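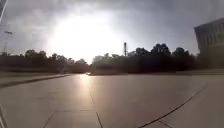

Page last changed: May, 11:40

Big sky at Bidholm

I love this wide stretch of paving! Lots of cloud, a fierce patch of sun, and something tall and thin like a chimney poking up over the dark trees.

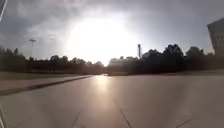 Erasto Mfinanga put me on to Bidholm and I keep coming back - all that open ground and so much light to play with.

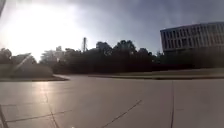 My favourite walk goes on from here to Lonik, and I'll add those pictures next. Vasylyna Pasichnyk has promised me a few of hers too!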